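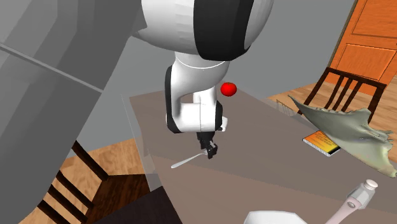 Free soup, sort of: Plovar wants 900 tasters

3 Jan 2024

The holidays are over, your fridge is mostly mustard, and Plovar would like to send you soup. The new Bragança line (kale and potato, plus a chickpea one) needs tasters before it reaches stores in March, and 900 members will get a voucher for two full-size cartons.

To apply, log in, open the Offers tab and answer the pre-screener. It asks how often you buy soup and whether you own a freezer. Applications close when the spots fill, and the last Plovar campaign drew 1,346 hopefuls, a good many of whom wrote to us afterward.

Vouchers work at Sasgate stores only. If your nearest Sasgate is a ferry ride away, maybe sit this one out — we can't mail soup, and we have been asked.

Once you've eaten, post a review of up to 400 words. "Yum" is a fine sentiment and does not count as a review. You're free to dislike it, as plenty of you did with the Flilness oat bars, which are still taking comments if anybody has anything left to say.

Reviewers earn 38 points per carton, credited when your review is approved. Points from December are running late. We know.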